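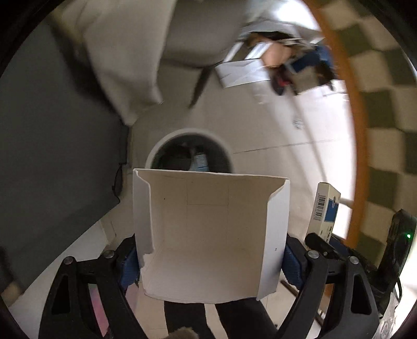 Parties choose their candidates long before voters see a ballot paper, and in many places the choice is made by a few dozen people in a hall. We call this stage selection, or nomination, and it gets much less attention than the election proper. There is often no law covering how it is run. A public election has sealed boxes, numbered papers and officials who can be taken to court. A branch selection may have a plain white cardboard box, open on one side and torn along an edge, and whether anyone checks that it is empty before voting depends on the party's own rules and on who is in the chair. These notes cover who gets to choose, how the vote is held, and what happens when the losing side objects.

Lecture 6: Candidate selection inside parties

1. Who chooses

The group of people with a say in selection is called the selectorate. It can be very wide or very narrow. At the wide end is the open primary, where any registered voter may take part. Next comes the closed primary, limited to party members. Then there are delegate conventions, where branches send people to vote for them. At the narrow end, a national executive or a single leader names the candidate.

Most parties mix these. A common pattern is that the national office draws up an approved list, local members vote on the names, and the national office keeps a veto. When you read a party's rules, look for the veto first. It is usually in a later clause, under a heading such as "Ratification" or "Special circumstances", and it may undo everything in the earlier ones.

Note the difference between who votes and who decides which names are voted on. A branch may have a free vote between two people, both picked by the regional office. Students often mark this down as an open system. For the purposes of this course, it is a mixed one.

2. The case of Pastero

Our main case is the district of Pastero, where the Branura Party has held the seat for several terms. The sitting member, Jacobus Steyn, let it be known in December that he would not stand again. The party has 11 branches in the district, and under its rules each sends delegates to a selection meeting. The number of delegates depends on paid-up membership at a cut-off point.

The cut-off was the first source of trouble. The Mthembu branch had been small and had met rarely. In the weeks before the cut-off it took in a large number of new members, most of them signed up by supporters of one hopeful, Marietjie Shabalala. Nothing in the rules forbade this. Her rivals said that the fees had been paid in bulk by her campaign, which would have been a breach. She said that members had paid their own fees and that the branch had been neglected until she took an interest in it.

The regional office looked at the membership forms and struck out 20 of them for missing signatures. This cost Mthembu 2 delegates. Neither side was happy with the result. Shabalala's supporters said forms from other branches had not been checked in the same way, and the office did not say whether they had.

Three points to take from this:

Membership rules are selection rules. A cut-off date, a fee or a minimum period of membership can settle the outcome before anyone votes.

Whoever holds the list has power. In Pastero the list was held by the regional office, whose staff answered to people who had worked with Steyn for years. You do not have to think they acted badly to see why others did not trust them.

A check carried out on one branch only will be seen as unfair even if each single decision was correct.

3. The voting method

The Branura rules call for a secret ballot in rounds. The lowest candidate drops out after each round until someone has more than half the votes. With six hopefuls this can take most of a day. Delegates who travelled a long way tend to leave in the afternoon, and the later rounds have fewer voters than the first. In Pastero the final vote was held after 9 p.m.

Some parties avoid this by using a preferential ballot, filled in once. It is quicker and every delegate counts to the end. The price is that delegates cannot change their minds in between, and candidates who drop out cannot tell their supporters where to go. Party managers often prefer rounds for this reason. The breaks between votes are when deals are made, and a good share of the later jobs in a constituency office can be traced back to them.

Show of hands is still used in smaller parties. It is cheap and easy to check, but it exposes delegates to pressure from branch officers sitting beside them.

4. Appeals

Shabalala lost the last round and appealed on two grounds: the struck-out forms and the late hour. The party's appeals panel dismissed the second ground, saying that delegates were free to stay. On the first it found that the checking had been "uneven" but that the lost delegates would not have changed the result.

This is a common form of ruling. Panels look at whether a fault affected the outcome, and leave the fault itself alone. The effect is that a close loser has a reason to appeal and a heavy loser does not, whatever was done to them. Compare the Zestard case from Lecture 4, where the panel ordered a fresh vote although the margin was wide.

Courts are generally slow to step in. They treat the party's rules as a contract between members, so a member may sue if the rules were broken, but a court will not usually say that the rules themselves are poor.

For the seminar

Bring the written selection rules of one party of your choice. Mark the clause that fixes the cut-off for membership and the clause that gives a veto, if there is one.

Be ready to say who would hold the membership list in a disputed selection, and to whom that person answers.

Read the two handouts on delegate conventions. The one on open primaries can wait until Lecture 7.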